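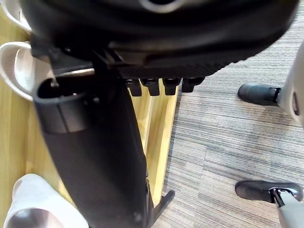 Unit 2 covers surfaces: what a work area is made of, how it should be cleaned, and what should be kept off it. Students usually want to start with products, but the material comes first. Bare wood is the one most often treated wrongly. On light yellow wood with a straight grain, wipe in the direction of the lines, and where separate boards meet, go along each gap with a dry brush before any damp cloth is used. Water left in a gap will raise the edges. Carpet next to wood is done last, after the dust from the boards has settled.

Order of work for a mixed floor or bench area

Clear small items first and put them in a tray. Do not push them to one side and clean around them.
Dry brush, then dry cloth.
Damp cloth, wrung out hard. If it drips, it is too wet.
Dry again right away.
Vacuum the carpet, slow passes, edges before the middle.

Dark fabric and rubber get their own cloth. Lint from a white cloth shows on both, and polish meant for wood leaves rubber slick - see the Hernby handout from July for the list of polishes we allow.

Reading: Gredstead workbook, page 80, and the table on page 195. Skip the part on wax.

Practical task: choose one area at home with at least two materials in it. Write down each material, the cloth used and the order you worked in. Thirteen lines is the limit. Hand the sheet to Sushil Shukla at the start of the next class. Late sheets go in the box by the door and are marked with the following unit.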